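From: Sadia Lodhi
To: hubs-and-windings list
Date: 2021-04-10
Subject: Re: Wurkard hub, strip it or sling it?

Josée Gosselin wrote:
> I have a Wurkard in bits again. It hums, it gets warm and it goes
> nowhere, so we have a certain amount in common. The phases all read
> the same on my meter, which is the cheap one. Before I unwind the
> thing and lose June to it, is there anything short of a rewind worth
> trying? And does anyone still have the Mesar sheet with the turns on
> it? Mine has tea on the part I need.
>
> Josée

Josée,

Put the snips down. I rewound a Wurkard two winters ago on exactly those symptoms and ended up with a beautifully rewound motor that hummed, got warm and went nowhere. The trouble was a sensor lead that had rubbed through where it goes into the axle. You could have covered the damage with a lentil.

So do the wires first, all of them, and wiggle each one while the meter is on it. If you get a steady reading with the lead bent hard both ways, move along. The cheap meter is fine for this. It is no use at all for telling one phase from another, because everything under an ohm looks like nought to it, so I wouldn't take much comfort from "all read the same".

Then look at the copper. What you want is an even colour all the way round. One dark tooth among a lot of bright ones is bad news, and if it smells like a toaster you have your answer and may order the wire. I use 44 strokes of the soft brush to get the dust out before I look, a number I arrived at by getting bored.

Other things from my own sad history:

The Lachance puller works but it wants the 6 mm bolts, and the ones in the bag are not those. Mine went back in the bag out of spite.

Ustitard varnish needs 4 hours before you handle it, whatever the tin says. I have a thumbprint under the varnish of one stator that will outlive me.

Don't lay the parts down near anything magnetic or you will spend the evening picking filings out of the slots with tape. Ask how I know. Keep the wheel bits and the wound bits apart from the screws.

The Mesar sheet I do have, both sides, and I'll scan it when the scanner and I are speaking. From memory the turns figure on the back is wrong anyway and somebody has corrected it in biro, then corrected the correction.

Stator-like disc and wheel on the table:

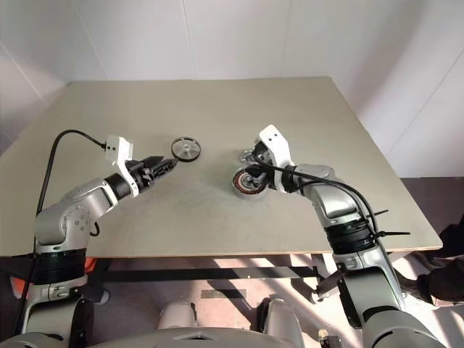
Josée has since written to me off-list to say that she wiggled the leads, that the green one jumped about like a frog, and that she had already bought the wire. I've told her it keeps. She also wants it known that the tea was coffee.

If anyone has a spare axle lead for the older Wurkard, the one with the fat plug, she'll pay postage. I would quite like one too, for reasons I'm not going into.

Sadia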